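The Tablecloth Diary
September - by the diarist at Peltlow
Print this entry | E-mail this entry

Friday, and the kettle has been on since before seven. I meant to write last night but I fell asleep on the settee with the pen in my hand and a blue line all down my sleeve, so you are getting two days squashed into one.

The market first. I do love the market in September! Everything overlaps. The last of the plums are still there, looking a bit sorry for themselves, and the first proper apples have come in, and the squashes are starting to pile up at the end by the fish van. I walked down to Callon by the towpath with the big bag over my shoulder and the small bag inside the big bag. It had rained in the night and the path was all snails. I stepped over every one of them and was rather late as a result.

I had a list. Onions, potatoes, something green, bread, lamp oil, string. I came home with onions, bread and an enormous amount of fruit. No string. That's the second week running with no string, and the beans are still tied up with an old dressing gown cord, which looks ridiculous but has held through two gales, so perhaps I should stop worrying.

The fruit stall had moved to the corner by the steps and had far more room than usual, with crates stacked up at the back and a whole tray of mandarins tipped out at the front for anyone to pick over. I stood there for ages. The thing I can't resist is anything citrus with the weight still in it, when you pick it up and it's heavier than you thought it was going to be. I picked up about four things like that and bought all of them. The man put in a mandarin for nothing and I was as pleased as if he'd given me the stall.

I came back on the bus from the top of the hill, with the bag on my knees, smelling wonderful.

Then the tablecloth! I have to write about the tablecloth. It has been in the bottom drawer since I moved in, wrapped in tissue, because I was saving it. I couldn't tell you what for. I got it at the sale at Neagu in the spring, at the bottom of a box of curtains, and I think I paid more for the box than I meant to because I'd seen one corner of that patchwork print sticking out. Well, I shook it out this morning and put it over the round table, and the room looked like a different room. I kept going out into the hall so I could come in again.

It took some ironing. I did it in sections on a towel on the worktop, having given away the ironing board, and there's still one crease I can't shift that goes off towards the window. I've decided I like it. I also found the little darn near the hem, done very neatly in thread that almost matches, by whoever had it before me. I looked at that for a long time. My own darning looks like a spider fell over.

After that I couldn't possibly leave the table bare, so I had a go at the fruit. I tried the white bowl first and it was too deep, everything sank and you could only see the tops. Then the basket, which sheds. Then I remembered the Tillo plate, the dark one, which only comes out for cake, and that was it, straight away. There's a plummy brown in it that makes oranges look almost lit up, and a thin line of tan at the rim that stops the whole thing being gloomy. It's shiny as well, so the fruit gets a bit of itself back underneath.

I spent a silly amount of time on it. I had the long greeny-yellow one lying flat to begin with and the oranges kept rolling into it, and then I tried it on a slant with an orange tucked in at the back and it all settled down. The big piece of citrus I stood up on end in the middle, rind one way and pink the other, and I was so proud of that I made myself a second cup of tea. Then the biggest orange on the right, to balance it. I never did take the sticker off. I quite like a sticker. It reminds you that it came from somewhere.

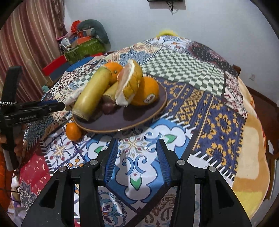

The Tablecloth Diary, no. 397

The free mandarin wouldn't go on. I tried it in three places and it spoiled every one of them, so I put it down on the cloth by the edge of the plate while I thought about it, and that's where it has stayed. I think it's the best bit! It gets the patchwork all to itself. The dark round one at the front took some persuading too, and it is so nearly the colour of the plate that I forget it's there and then find it again with great delight.

I had lunch standing up at the worktop so as not to disturb anything. Bread and the end of the cheese. Then I had to be stern with myself, as a table is for eating at, and I am not going to be a person with a table they can't use. Supper will be at the table. The plate can move over a bit.

This afternoon was less glorious. I did the drawer the tablecloth had come out of, thinking that as it was already half empty I might as well, and found 21 napkins, no two the same, and a candle that had melted itself onto a place mat. The napkins are in the wash. The place mat has had brown paper and a warm iron and is nearly right. There was also a bag of buttons that I am certain I was accused of losing years ago, and I shall say nothing to anybody.

I moved the chair as well, the low one, from beside the stove to beside the table, and then back to beside the stove. My knees hit the cloth.

Must remember: string. Lamp oil. Something green, because at present supper is onions and oranges. Have a look and see if there's a recipe for that, I feel sure there is, with olives. And peel the pomelo or grapefruit or whatever it is properly before it dries out - I was told the name at the stall and had lost it by the bus stop. I've had a nibble of the loose bit. Sharp, then sweet, then sharp again. Lovely.

Ten past nine now and I've brought this through to the table to write the end of it. I ate at it after all, with a folded tea towel under my plate in case of onion. The rain has started up again and I have just remembered the napkins, which I'd pegged out under the lean-to at five o'clock feeling very pleased with myself. They'll be all right there unless the wind goes round. I can hear it going round.

Back. Got most of them in. One has gone over the wall.

Last updated: Friday, 9.40 pm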